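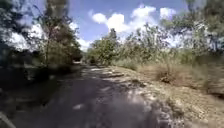
Soil compaction is the loss of pore space under repeated pressure. Feet and wheels press the grains together, and rain cannot enter well. A path with trees close on one side and dry grass on the other is a good case for your first sketch.
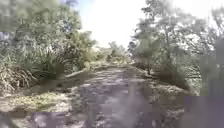

In the Girgate exercise we compare 12 soil cores, each pushed in by hand. Write the depth before you pull. 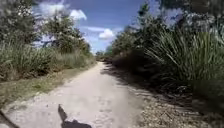 Why do roots avoid compacted soil?
They find little air there and must push harder to grow.

Reports go to Hanna Symonenko in September.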